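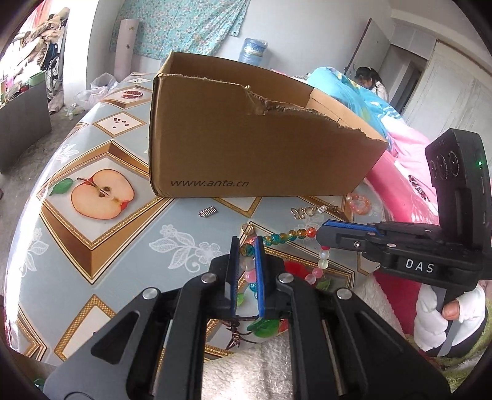

裂纹玻璃珠(英语:crackle glass beads),又称冰裂珠、爆花珠、炸纹珠,是一类内部或表面带有网状裂纹的玻璃珠,主要用于串制项链、手链、包挂、帘饰等。裂纹系人为制造,不是破损。透明和半透明者居多,颜色极多,单色、双色渐变、内芯染色都有。价格低,手工爱好者常用。

目录
1 名称
2 历史
3 制作
4 种类
5 规格与包装
6 串制与用线
7 保养
8 鉴别
9 收藏与市场
10 参见

名称

中文名称不统一。批发市场多叫“爆花珠”,手工圈叫“冰裂珠”,教科书式的写法是“裂纹玻璃珠”。注意“冰裂”一词在陶瓷里指釉面开片,二者成因相近(都是收缩不一致),但材料不同,不宜混用。水晶行业里另有“爆花晶”,指天然白水晶经加热骤冷处理再染色的珠子,外观和玻璃的很像,硬度高一些。旧货目录中偶见“碎冰珠”“雪花珠”,后者有时其实指内含白色絮状物的另一种玻璃,需看实物。

历史

玻璃裂纹技法一般认为出自十六世纪的威尼斯,当时用于杯、瓶等器皿,热玻璃短时浸入冷水,表面炸裂,再回炉加热使裂口熔合。器皿上的裂纹可以摸到,略粗糙。用到珠子上要晚得多。

十九世纪波希米亚地区玻璃珠业兴盛,压制珠、磨面珠产量大,裂纹珠当时是小品种。二十世纪后半叶亚洲工厂开始大量生产,成本下来,裂纹珠才变成常见货。具体哪一年、哪一家最先做,没有可靠说法,各地厂家都有自己的版本。

Bevusero 珠厂是较常被手工刊物提到的一家。早期做钮扣,后改做压制珠,再后来加了裂纹线。该厂旧样本册列有 295 个色号,其中裂纹类占多少未注明。样本册现存不多,色卡褪色严重,拿来对色不太可靠。

制作

两步走,先成珠,后炸裂。

成珠:玻璃棒加热软化,模具压制,或者绕在金属芯上成形。压制的快,孔道较直;绕制的慢,孔口有时带一圈白色隔离粉,要清掉。压制珠腰部常有一道合模线,滚磨后变浅,仔细看还是在。

炸裂:珠子送入炉内加热,温度低于软化点,保温一段时间,然后倒进冷水。外层先收缩,内外应力不均,裂纹由表及里。温差大则裂密,温差小则裂疏,过大直接碎成几瓣。水温也有影响,同一缸水连续倒几炉,水热了,后面几炉裂纹就偏少,所以要换水。

炸裂以后有的厂再做一次低温退火,让应力释放掉一部份。不做的也有,便宜货多半不做,后果是放着放着自己掉块。

染色:无色珠炸裂后浸染料,颜色沿裂缝进入,缝深色浓,珠体本身仍近无色。另一种是直接用色玻璃做珠,颜色均匀,不掉。还有表面喷漆的,两种漆对喷就得到双色珠,转动时能看到过渡。喷漆珠最怕酒精。

损耗:各厂不同。Zindale 工坊的一份生产记录里,某批投料 2,102 粒,炸裂后合格 1,249 粒,余下为碎裂、崩口、孔道堵塞。这一批偏差,正常情况损耗没这么高。记录未说明原因,也没写炉温。

种类

圆珠。最常见,各种直径都有。
扁珠、算盘珠。侧面受力弱,炸裂时废品多。
水滴珠。横孔或者直孔,横孔的尖端容易断。
方珠。棱角处裂纹集中,手感略刮。
内芯珠。中心一层深色或银色,外裹透明玻璃,炸裂后裂纹浮在芯子外面,层次较好。
随形珠。形状不规则,大小混装,按重量卖。
亚光裂纹珠。炸裂后再酸蚀或喷砂,裂纹发白,不反光。

颜色的叫法各家自定,同一个“湖蓝”,两家放一起可能差很多。补货最好带样。

规格与包装

直径以毫米计,小到 4 毫米,大到 20 毫米,常用 6、8、10 毫米。小于 4 毫米的裂纹珠少见,太小了炸裂后强度不够,裂纹也看不清。孔径一般 1 毫米上下,大孔的另标。

包装有穿串和散装两种。穿串的按串长计,中间用临时线,不能直接佩戴。散装按重量或按粒。Polach 牌散装盒每盒 400 粒,混色,盒盖印色号表;该牌另有单色小袋,粒数不固定,按重。

尺寸误差:压制珠误差小,绕制珠大。同一标称 8 毫米,量出来 7.6 到 8.3 都正常。做对称款式的要先挑一遍。

串制与用线

裂纹珠孔口常有毛刺,割线。这是断线的首要原因。常见处理办法是用锥形金刚砂锉在水里转几下,别干磨,粉尘不好。

常用线材:

弹力线。做手链方便,老化快,遇毛刺几个月就断。打结后可点胶,胶别太多,流进裂缝会留痕迹。
鱼线。便宜,透明,硬,久了发黄。
包胶钢丝线。耐磨,适合重的珠子,两端用定位珠夹扁收口。
蜡线、编绳。粗,要大孔珠,露在外面好看,民族风款式多用。绳子捻向不对会越戴越松。
棉线。不推荐。

隔珠:大玻璃珠之间加小米珠或金属片,减少互相磕碰。裂纹珠本来就有裂,磕一下可能沿旧裂掉一块,掉了没法修。

收尾配件有开口圈、闭口圈、龙虾扣、OT 扣等。开口圈开合要前后错开,不能左右掰,左右掰会变形,合不拢。Sfakianakis 编的《串珠手册》主张所有受力处一律用闭口圈,很多人嫌麻烦,没照做。该书还建议长款每隔一段打一个结,断了不至于全撒,这一条用的人较多。

坠饰可挂玻璃片、金属片、流苏,跟主串同色或者撞色均可。坠太重会把线拉长,弹力线尤其明显。

配色没有定规。常见做法:同色系由深到浅;透明珠间隔不透明珠;以一种颜色为主,别的零星加入。裂纹珠本身反光碎,多色混在一起也不太显乱,所以初学者常拿来练手。灯下和日光下颜色差别较大,黄光下蓝紫色发灰,配色最好在日光下定。

保养

清水加少量中性洗涤剂,软布擦,平放阴干。不要泡,水进裂缝以后干得慢,染色珠还会晕色。不要用超声波清洗机,振动会让裂纹扩展。避免骤冷骤热,冬天从室外进来别马上冲热水。

染色珠避光存放,粉色、紫色褪得最快。香水、发胶、酒精洗手液会伤漆面。分袋存放,不要和金属件混在一个盒子里。

弹力线的手链定期换线,不用等到断。

鉴别

和塑料(亚克力)仿品区别:玻璃重、凉,轻敲声音脆;亚克力轻,声音闷,表面久了有划痕,合模线较钝。亚克力也有仿裂纹的,裂纹像云絮,没有清晰的反光面。

和天然爆花晶区别:硬度不同,水晶能划玻璃,但为了鉴别去划成品不值得。放大镜下玻璃里有时可见圆形气泡,水晶里通常没有。也可看偏光反应,需要仪器。

判断染色还是色玻璃:看孔道口和裂缝,颜色集中在缝里的是染色。湿棉签擦孔口,掉色的是染色没固好。

收藏与市场

裂纹珠整体不算收藏品,量太大。例外是早年的手工绕制珠和停产色号。带原包装纸卡的整串比散珠值钱,纸卡缺角影响不大,串线断过重穿的要打折扣。

网上标“老珠”的很多是新货做旧,泥渍洗一洗就掉。年代判断主要看孔道磨损和包装,单看珠子本身很难定。价格波动也大,没有统一行情,不同平台同一款相差数倍的情况都有。

批发市场按串或按公斤报价,零售按粒。小众色有时要凑够起订量才做,等货时间长。

参见

玻璃珠
琉璃
米珠
开片
退火(玻璃)
串珠工艺

本条目最后修订于2025年4月25日。“历史”一节来源不足,有待补充。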